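Wallar by Menaka Debnath: my review

I picked this one up on a Wednesday at lunch and had finished it by bedtime, dishes be damned! It's a short novel (200 pages) about a ferry cook who inherits a failing pub.

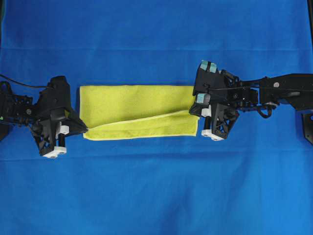
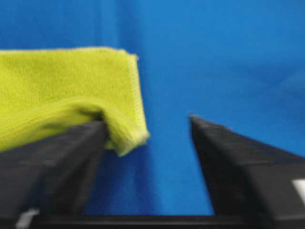

What I liked

The humour, mostly. Fuseini, the cook's brother, gets all the best lines, and the storm chapter had me reading bits aloud to the dog.

What I didn't

The first 30 pages drag a bit, and I'd have paid $25 for a happier ending. Still, my favourite so far this year.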